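Landline hums and drops calls after 3 rings
Ticket status: Closed
Opened by: Igor Oravec
Product: Sumano cordless base, one extra handset

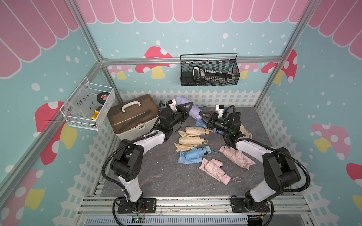
Muireann Rafferty: Igor, before we book a line visit, can you plug a plain corded phone straight into the test socket and tell us if the hum is still there? Take the filter out too. Leave everything else unplugged while you do it.

Igor Oravec: Did that at lunchtime. Corded phone in the test socket, no hum, and I got a clean dial tone. Called my cell and stayed on for a few minutes without a drop. Plugged the Sumano base back into the same socket and the hum came back.

Muireann Rafferty: Thanks. Your line looks fine from our side as well. What cord runs between the wall and the base, and how long is it?

Igor Oravec: Flat extension cord, 50 feet, goes along the baseboard behind the router and a power strip. It was here when we moved in. Using it because the base has to sit by the front door.

Kristaps Kivi: Taking this over for the evening shift. Flat cord has no twist in the pairs, so it picks up noise from anything it runs next to. Please try these in order and note the result of each.
1. Base on the short cord from the box, no extension.
2. Base on the extension, with the cord moved away from the power strip.
3. Same as step 2, second handset switched off.

Igor Oravec: Step 1, no hum, no drops. Step 2, hum much quieter, one call dropped on the third ring. Step 3, same as step 2.

Kristaps Kivi: Then it is the cord. Replace it with a round twisted-pair one and keep it off the power strip. The base doesn't need a reset.

Igor Oravec: New cord in since Saturday. Quiet, and no dropped calls so far. OK to close.

Closed by Kristaps Kivi. Cause: extension cord. No line visit booked.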